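# Dough won't rise in a cold apartment, landlord controls the heat

**drafty_on_premell**

I live on the top floor of a building on Premell Street where the thermostat is kept in a locked plastic box, like a museum piece. From December until the tulips, my kitchen is a fine place to store cheese and a terrible place to make bread.

The recipe is a plain white sandwich loaf. 610 grams of bread flour, water, salt, a little sugar, a little oil, and one packet of instant yeast. It says to let the dough rise "in a warm place for one hour or until doubled." I don't have a warm place. After an hour the dough looks exactly like it did when I put it down, only slightly more smug.

What I've tried so far:

- Top of the fridge. My fridge is new and efficient, so the top of it is the same temperature as everything else I own.
- On the radiator with a towel under it. One side of the dough rose and grew a skin. The other side did nothing.
- Hot water instead of warm. I know. I think I killed it.
- Oven on its lowest setting. The outside started to bake. I ate it anyway.

The yeast is the Zarkedberg kind in the yellow packets and it's well inside its date. I can't get into the thermostat box and I'm not buying a proofing cabinet that costs more than my table. Is there a way to do this, or should I take up crackers?

---

**crumbfirst** · accepted, 139 votes

Your dough is fine. Your clock is the problem. Yeast slows down a lot in the cold, and the person who wrote "one hour" was standing in a kitchen with working heat, possibly in July. Go by the second half of that sentence and ignore the first. In a properly cold kitchen I've had a first rise take 4 hours, and the bread was better than the fast version, with more flavor and a less yeasty smell.

If you don't want to wait that long, you've got a few free options.

**Oven with only the light on.** Heat off, light on, door shut, dough covered. Older bulbs give off a surprising amount of warmth. Newer LED ones give off almost none, so put a thermometer in there for half an hour before you trust it. Tape a note over the oven controls. I once preheated for a pizza with a plastic tub of dough in there, and I can still find bits of the tub.

**Oven with a pan of hot water.** Heat off again. Boil a kettle, pour it into a roasting pan on the bottom rack, dough on the middle rack, shut the door. The steam keeps the top from drying out as well, so you won't get that skin. Refresh the water when it cools off. Mine goes 37 minutes before I notice any difference, but mine has a bad door seal.

**Warm the ingredients, within reason.** Cold flour from a cold cupboard drags everything down with it. Bring the flour bag into whatever room you've been sitting in. The water should feel like nothing much on your wrist, a shade on the warm side. If it makes you pull your hand back, the yeast won't enjoy it either.

**Go the other way.** Mix it in the evening with half the yeast, cover it, leave it on the counter, go to bed. You have a kitchen that stays cool all night at someone else's expense. People with heating have to clear a shelf in the fridge to get the same effect.

As for "doubled," people are bad at judging it in anything with sloped sides. Pinch off a lump of dough, drop it in a straight glass, and put a rubber band at the level where it starts. Keep the glass next to the main batch. When the lump is twice as high as the band, the rest is ready. It won't match perfectly, but it beats squinting.

Then do the poke test before baking. Floured finger, shallow dent. If it springs right back, wait. If it fills in slowly and leaves a bit of a mark, bake. If the whole loaf sighs and sinks, you waited too long, and you can flatten it, oil it and call it focaccia with a straight face.

> **drafty_on_premell:** The light in my oven has been out since I moved in. I've been asking for a new one since I moved in. Trying the hot water pan on Monday.

> **crumbfirst:** Pan's better anyway.

---

**loafing_in_chuang**

Buy a bread machine. I've got the Peson, the small one, and it doesn't care what the weather is doing. Put everything in, press the button, go away. The loaf has a hole in the bottom from the paddle but you get used to it.

> **drafty_on_premell:** I have one free outlet and the toaster lives there.

> **loafing_in_chuang:** Then I can't help you.

---

**second_rise_skeptic**

Mostly agree with the accepted one, but it skips over what the dough is sitting in, and in a cold kitchen you'll notice. Metal takes on the temperature of the room very quickly. If yours has been in an unheated cabinet all night and you tip nicely warmed dough into it, a good part of the warmth you worked for goes straight into the metal. Thick ceramic is slower to change, which cuts both ways: cold ceramic stays cold for ages, warm ceramic stays warm.

So whatever you use, rinse it with hot tap water, dry it, oil it, and then put the dough in. Takes a minute. After that, wrap a bath towel around the outside and put a plate over the top. Don't stand it on stone or tile. A folded dish towel or a wooden board underneath is plenty.

I'd also leave the radiator alone for good. You already found out why.

One disagreement: I wouldn't halve the yeast for the overnight version on your first go. Use the whole packet, see how far it gets by morning, then cut back next time if it has climbed out and is looking for breakfast. Every cold kitchen is cold in its own way, and yours sounds gifted.
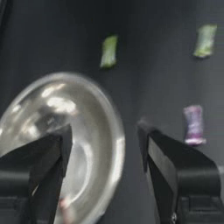
And keep the salt away from the yeast until you start mixing, if only so that you can rule it out when the next loaf comes out flat. I don't think it matters much with instant yeast, but somebody will bring it up.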